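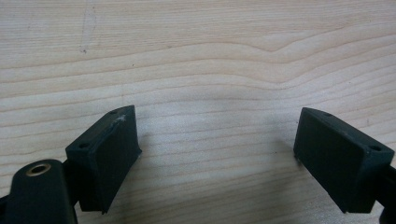
4. 사물을 이야기하는 목소리: 〈세딘〉 연작의 내레이션과 시청자 편지

4.1 내레이션이 사물 앞에 머무는 방식

앞 장에서 우리는 트루데일(Trurdale) 지역방송이 〈세딘(Cedine)〉 연작을 기획하게 된 사정을 비교적 길게 살펴보았다. 이제 조금 자리를 옮겨, 완성된 아홉 편의 방송분이 실제로 사물을 어떻게 말하고 있는지, 그리고 그 말하기를 들은 사람들이 무엇을 되돌려 보냈는지를 천천히 읽어 보고자 한다. 필자로서는 이 부분이 연구 전체에서 가장 오래 붙들고 있었던 대목이고, 솔직히 가장 즐거웠던 대목이기도 하다.

〈세딘〉의 각 편은 메볼네스(Mevolness) 향토박물관의 수장품 한 점에서 출발한다. 왕관이나 조약문처럼 첫눈에 역사를 떠올리게 하는 물건은 거의 나오지 않는다. 뱃사람의 외투 단추, 학교 종, 되로 쓰던 그릇, 빵집의 외상 장부 같은 것들이 한 시간 가까운 방송의 주인공이 된다. 기존의 역사 다큐멘터리 연구는 이런 물건을 흔히 ‘삽화적 소재’로 분류해 왔는데, 그 분류를 이 연작에 그대로 적용하면 놓치는 것이 제법 많다. 삽화적 소재란 이미 정해진 줄거리를 거드는 물건을 말하지만, 〈세딘〉의 대본에서는 물건에 관해 모르는 부분이 줄거리의 방향을 정하는 경우가 많기 때문이다.

제3편의 외상 장부를 예로 들어 보자. 대본의 초고는 항구 파업이라는 큰 사건을 앞에 두고 장부를 그 증거로 불러내는 구성이었다. 그런데 방송본에서는 순서가 뒤집힌다. 내레이터는 장부의 한 면에 적힌 이름들을 소리 내어 읽고, 갚은 날짜가 적히지 않은 줄에서 말을 멈춘다. 파업 이야기는 그 침묵이 지난 뒤에야 나온다. 시청자는 사건의 개요를 알기 전에 빈칸을 먼저 만나고, 그 빈칸을 채우고 싶은 마음으로 이후의 이야기를 따라가게 된다. 필자는 이러한 진행을 ‘머묾의 내레이션’이라 부르려 한다. 썩 세련된 이름은 아니지만, 제작 노트에도 “여기서 머문다”라는 지시가 거듭 적혀 있으니 아주 엉뚱한 명명은 아닐 것이다.

머묾은 표면에 대한 말에서도 나타난다. 내레이터는 재료의 결이나 얼룩을 설명할 때 서둘러 원인을 밝히지 않는다. 그림 2의 옅은 색 나무 상판에서 보듯 나뭇결은 촘촘한 선으로 나란히 흐르다가 완만하게 물결치기도 하고, 그 위로 희미한 자국이 얹히기도 한다. 자국이 왜 생겼는지는 표면만 보아서는 알 수 없는 일이며, 〈세딘〉의 대본은 바로 이 알 수 없음을 문장 안에 남겨 둔다. “누군가 이곳에 무엇을 올려 두었을지도 모릅니다”와 같은 추측형 어미가 그 예이다. 단정형 문장에 익숙한 역사 방송의 관습에 비추어 보면 다소 느슨하게 들릴 수 있으나, 박물관 학예실의 목록 카드에 적힌 말투와는 오히려 무척 가깝다.

그림 2. 나무 상판의 표면. 결이 대체로 가로로 흐르며 곳곳에서 완만한 물결을 이룬다.

검색어를 입력하세요 검색 상세검색

4.2 편지에 나타난 시청자의 응답

방송이 나간 뒤 트루데일 지역방송에는 적지 않은 편지가 도착하였고, 그 가운데 332통이 나무부디리(Namboodiri) 문고에 옮겨져 현재까지 열람이 가능하다. 필자는 이 편지들을 처음에는 주제별로 나누어 읽으려 하였으나, 읽을수록 그 방식이 편지의 성격과 잘 맞지 않는다는 느낌을 받았다. 편지를 쓴 이들은 한 장 안에서도 방송에 대한 칭찬과 자기 집 찬장 이야기와 날씨 이야기를 자연스럽게 오갔고, 그중 하나만 떼어 내면 나머지가 빛을 잃는 듯했다. 그래서 이 절에서는 분류표를 제시하는 대신, 편지가 방송의 어느 대목에 기대어 말을 시작하는지에 주목하기로 한다.

가장 두드러지는 것은 사물의 이름을 바로잡아 주는 편지이다. 제5편에서 ‘되’라고 부른 그릇을 두고, 한 시청자는 자기 마을에서는 그것으로 곡식을 잰 적이 없고 생선 젓갈을 나눌 때만 썼다고 적었다. 다른 이는 손잡이의 모양으로 보아 이웃 마을의 물건일 것이라며 그림까지 그려 보냈다. 이런 편지들은 제작진의 잘못을 나무라는 어조를 띠지 않는다. 대부분은 방송에서 추측으로 남겨 둔 부분을 가리키며 “그 대목이라면 제가 조금 압니다” 하는 식으로 말문을 연다. 머묾의 내레이션이 남긴 빈자리가 시청자에게는 들어와 앉아도 좋은 자리로 여겨졌던 셈이다.

물론 모든 편지가 그렇게 호의적이지는 않았다. 물건 하나를 두고 지나치게 오래 이야기한다는 불평도 있었고, 항구 파업을 다룬 편에 대해서는 정작 파업에 나섰던 사람들의 요구가 흐릿해졌다는 날카로운 지적도 보인다. 필자는 후자의 지적이 상당히 정당하다고 생각한다. 사물에서 출발하는 이야기는 사물이 남아 있는 쪽으로 기울게 마련이고, 남길 물건을 갖지 못했던 이들의 삶은 그만큼 화면에서 멀어진다. 빵집의 장부는 남았지만 장부에 이름이 적힌 부두 노동자의 집에서 나온 수장품은 메볼네스 향토박물관에 한 점도 없다. 이 불균형을 제작진이 모르지는 않았던 듯, 뒤이은 두 편에서는 수장품 대신 구술 녹음이 이야기의 첫머리에 놓인다.

4.3 재편집본에서 달라진 것

편지의 영향은 이듬해 1월에 방송된 재편집본에서 좀 더 구체적으로 확인된다. 원래의 아홉 편 가운데 일곱 편이 다시 편집되었는데, 바뀐 부분을 원본과 나란히 놓고 들어 보면 음악과 자막보다 내레이션의 손질이 훨씬 많다. 앞서 말한 제5편에서는 ‘되’라는 이름이 빠지고 “마을마다 달리 부르던 그릇”이라는 표현이 들어갔으며, 젓갈을 나누던 풍습에 관한 편지의 한 구절이 보낸 이의 허락을 얻어 낭독되었다. 제3편에는 파업 당시의 요구 사항을 읽는 대목이 새로 붙었다. 다만 장부의 빈칸 앞에서 말을 멈추는 순간은 길이까지 그대로 보존되어 있어, 제작진이 무엇을 끝까지 지키고 싶어 했는지를 짐작하게 한다.

여기서 한 가지 조심스럽게 덧붙일 것이 있다. 재편집본의 모든 변화를 편지의 결과로 읽는 것은 무리이다. 방송 시간이 줄었고 담당 편성 부서도 바뀌었으며, 이런 사정은 제작 노트에 짧게만 언급되어 있다. 구술 녹음의 음질 문제로 어쩔 수 없이 덜어 낸 장면도 있었던 것으로 보인다. 따라서 이 절의 논의는 편지와 수정 대본 사이에 문구가 직접 이어지는 경우로 한정하였고, 정황만 비슷한 경우는 다루지 않았다. 편성 부서의 교체가 연작의 후반부에 미친 영향은 다음 장에서 제작 예산 문서와 함께 검토한다.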